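About Posteck

Posteck prepares and maintains furnished rooms for property owners, short-stay operators and housing offices. The company began as a cleaning contractor with seven employees and a single van. It now looks after 585 furnished units from its main office in Erkton and a smaller depot in Prikora. Our work covers room preparation, light housekeeping, inventory checks and small repairs.

How we came to automation

For many years the work at Posteck was recorded on paper. A room attendant carried a checklist, a supervisor copied it into a ledger, and the office typed the ledger into an invoice. In December of our second year in Prikora we replaced those three steps with one scheduling system. Evening paperwork was dropped from the attendant's job description, and the hours were moved into paid training.

The Fuchs program followed. Its purpose is to bring robotic help to the repetitive part of household work: lifting, wiping and putting objects back where they belong. The people who teach these tasks are our own employees. They know how a living room should look when a guest arrives, and they demonstrate each task by hand with the grippers, in furnished rooms of the kind we service every day.

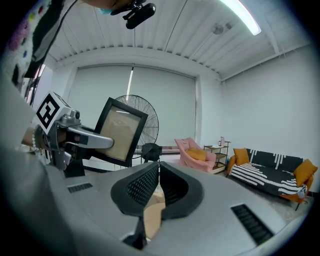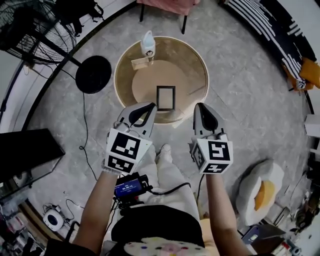

Fuchs program: hand-held grippers in a furnished room, with a black picture frame among the household items.

What changes for our staff

Automation has altered several jobs at Posteck, and we believe our employees are entitled to a plain account of it. Fifty positions now include demonstration work as a regular duty. Staff in these positions divide their week between client units and the training rooms, and they receive the higher of the two pay grades for all hours. Demonstration work is voluntary for anyone hired before the program started. An attendant who prefers to stay with client rooms keeps the same route and the same supervisor.

The work itself is slower than ordinary housekeeping. A task that takes a moment by hand may be repeated many times in a shift – with different objects, different furniture and different starting positions. Breaks are scheduled more often for this reason, and equipment is fitted to each person before a session begins.

No employee is measured against a machine. Recordings made in the program are used for training the Fuchs system and may not be used in performance reviews. This rule is part of the staff agreement, and a copy is kept at both sites.

Working with us

Posteck hires throughout the year in Erkton and Prikora. Applicants for room attendant positions do not need a technical background – the gripper course is taught on site and is paid from the first hour. Owners and housing offices may request a description of our services from the Erkton office.

Page last reviewed 5/3/24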